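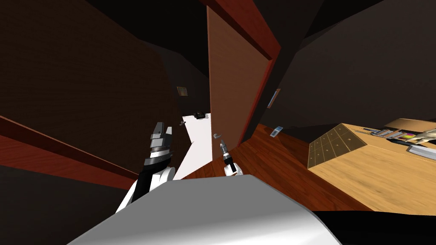
*Simulated doorway run, robot's own view, both grippers up and the door open.*

## Doorway rules for sim runs

Follow these before you log a run in Tusham.

1. Set both arms inside the body width before the base moves.
2. Keep the speed cap at 20 percent until the whole base is past the door frame.
3. Stop if either gripper touches the door or frame – don't steer out of it.
4. Reset the room after any contact. Run 199 was thrown out for skipping this.
5. Save the seed and the config file together.

Send rule changes to Hedvig Solberg.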